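The big table has to be clear by June, when my sister-in-law's family comes to stay, so I've been chipping away at it for thirty minutes every morning before work (coffee first, always). 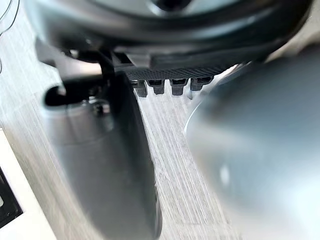 Sorting is the part I enjoy most, I must admit. I put on the radio, pull over the Derese box and start making piles, and before long I'm thinking about our old place in Sokovholm, where everything lived in one drawer. The surface under it all is light, and it makes me so happy to see that again! I'd forgotten how much it brightens the morning.

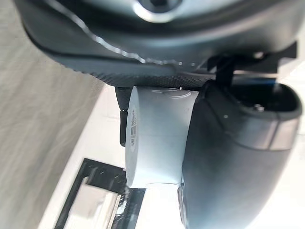 Posted by Luvon at 7 a.m. | Home & Tidying

White things get their own pile, and anything round goes in upright so it won't wander off across the floor. I still have 2 shelves to do, and then the little cart from Fesholm, which I've been putting off since we moved.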